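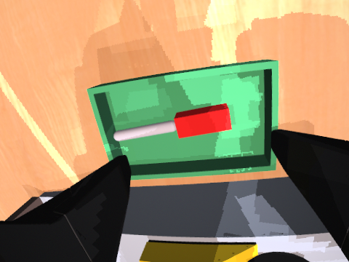

Fedadier sells its simulation package by the task, and the tabletop manipulation set is the one most buyers start with. It supplies rendered scenes from the viewpoint of a two-finger gripper, a physics model to go with them, and a scoring script. The license costs 700 dollars a year per workstation. We ran it for nine days on a desktop machine at the Skendon test lab.

The tool tasks use plain geometry. A tool is a rod joined to a block, placed in a shallow tray on a wood-grain table, and the policy has to pick it up by the part named in the instruction. Estrella Figueroa, who set up our trials, considers the shapes adequate for grasp planning and too simple for anything involving contact along an edge. Tray walls are modeled as solid, so a finger that comes down too wide will hit the rim and the attempt is scored as a failure.

Lighting is the stronger half of the product. Shadows fall across the table and the tray floor with hard, stepped borders, and their layout can be randomized at each reset. We trained one policy under fixed light and a second with randomization on, then gave each 200 attempts under layouts neither had been trained on. The fixed-light policy failed 39 more times than the other. Most of its errors were early closures beside the tool.

The stepped borders come from a low default shadow resolution. Raising it smooths them and slows rendering, which matters when several copies run in parallel. Nicanor Salinas, an engineer at Fedadier, told us the default was chosen for throughput and will stay.

Setup took an afternoon. The manual covers installation well and the gripper parameters badly; finger friction is listed with no units. Support answered our question about it the next morning.

Cortés offers a competing set with scanned household objects, at a higher price and with fixed lighting. Tarmo Luik, who has used both, keeps Fedadier for training and Cortés for final checks. A Fedadier update due in December adds tools with curved handles, at no charge to current license holders.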